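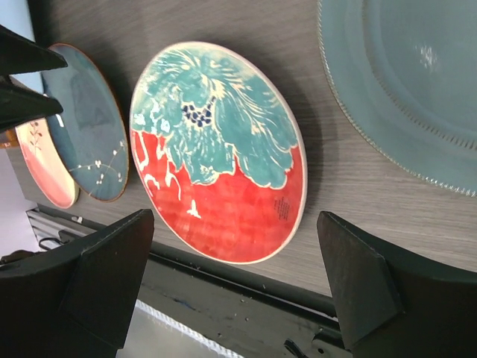

Section 4. Installing and Leveling the Dishwasher

This section applies to the Zeltov 3060 built-in dishwasher. Read it in full before moving the appliance into the cabinet opening. Section 3 (Unpacking and Checking the Opening) must be completed first.

4.1 Before You Begin

The water supply must be shut off at the valve under the sink and the power must be shut off at the main panel. Switching the appliance off at its own control panel does not disconnect it from the power supply.

CAUTION: The dishwasher can tip forward when the door is opened before the unit is fastened to the cabinet. Keep the door latched until step 9 of this section has been completed.

Tools required: adjustable wrench, Phillips screwdriver, level, tape measure, flashlight, shallow pan, towels.

4.2 Connecting and Positioning the Unit

1. Lay the unit on its back on a folded blanket. Two persons are required for this step.

2. Remove the lower access panel and set the screws aside. They are not the same length as the bracket screws.

3. Attach the elbow fitting to the water inlet valve. Tighten by hand, then one further half turn with the wrench. Do not overtighten.

4. Return the unit to the upright position. Feed the drain hose through the hole in the side of the cabinet, followed by the supply line and the power cord.

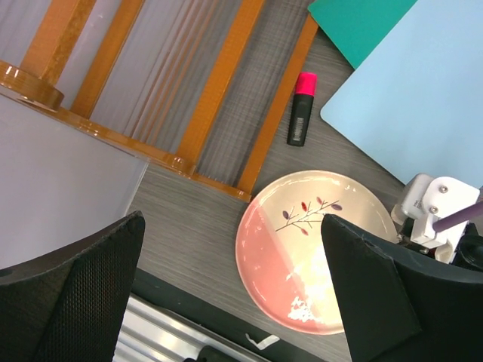
5. Slide the unit slowly into the opening while a second person draws the hose through from the sink side. The hose must not be kinked or pinched behind the unit.

6. Connect the supply line to the elbow fitting and the drain hose to the sink drain or air gap. Secure the hose with the clamp supplied.

NOTE: Where the drain hose connects to a food waste disposer, the plug inside the disposer inlet must be knocked out beforehand. Failure to remove this plug is the most frequent cause of standing water reported to the Service Office.

4.3 Leveling

7. Place the level across the front of the tub, then along one side. Turn the front legs clockwise to raise the unit and counterclockwise to lower it.

8. Adjust the rear leg by means of the center screw at the base of the unit. Check that the gap between the door and the cabinet is even on both sides.

9. Fasten the brackets to the underside of the countertop. For stone countertops, use the Plirkside side-mount kit, which is sold separately.

10. Open and close the door four times. The door should not rub against the tub or drop under its own weight. If it does either, see Section 7, Door Spring Adjustment.

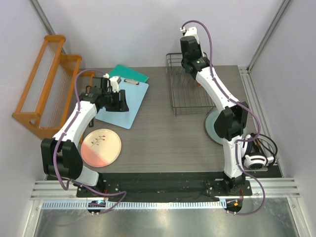
4.4 First Cycle

Restore the water supply and check each connection for leaks before restoring power. Run one Rinse cycle with the racks empty and no detergent. A small amount of water at the bottom of the tub is left from factory testing and is normal.

After the cycle, check the connections again with the flashlight. Place the pan under any fitting that drips, shut off the water, and retighten. Refit the lower access panel only when all connections are dry.

Installations in rental buildings should be recorded on Form 400, which is to be kept with the appliance papers. Technical questions may be directed to Dilwyn Eynon, Service Office, Monday to Thursday.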